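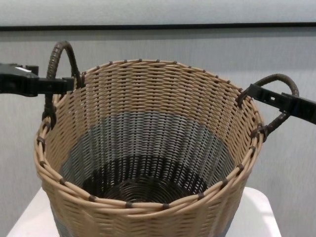
Basket weaving

Basket weaving is the craft of making containers out of bendy stuff like willow, reed, grass or split wood. I've been at it for nine years, mostly at my kitchen table in Inville, and I'm still learning words for it!

Most baskets start at the base. The stiff pieces are called stakes (or spokes, if the base is round), and the softer ones that go over and under them are the weavers. Plain weave is one over, one under. Twining uses 2 weavers that cross between each stake, and it makes a much firmer wall. Coiling is a different animal – you wrap a bundle of grass and stitch it to the row before, round and round, and I find it very soothing.

Willow is usually cut in winter, after the leaves drop. I cut mine in December and let it dry, then soak it again before I weave. Brown willow keeps its bark, white willow is peeled, and buff willow is boiled first so the bark stains the rod that lovely warm color.

See also: Caning, Rush seating, Wattle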